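Speaker notes – cables and small tables, 15 Sep 2021

Slide 1. Say hello, check they can hear me at the back. Then straight in – I've got 16 minutes and I always run over.

Ask who has a table with a power cable running across it. Wait for hands. Mine was the one at Tovero, and I moaned about it for nearly 80 days before I did anything.

Slides 2 to 4. Click through slowly and let them look.

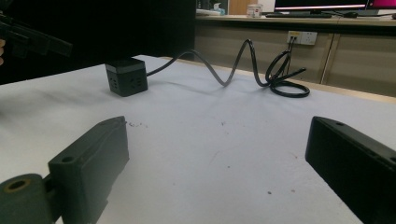
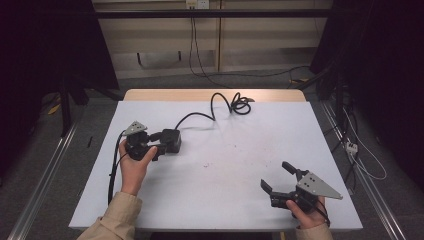
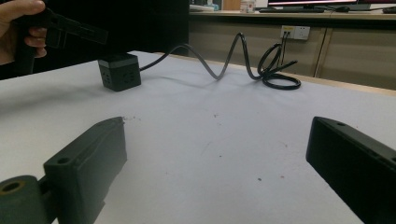
Photos: Tekell

Right, start with the first one. Cube socket on the table, lead going up, down, up again and then into a heap before it gets to the wall. I love that heap – we've all made one! Point at the wall plate on the cabinet.

Then the cube in the third. It's a nice thing to have within reach, but it does eat table.

Tips, quickly. Measure the run before you buy the lead (I bought far too long, twice). Coil the spare near the wall end and put a strap round it. Wipe the top down when you pack up, crumbs and all.

Slide 5. The Undano tray, 21 quid, screws under the edge. Pass mine round and GET IT BACK.

Questions. If there aren't any, tell the Toledo extension lead story.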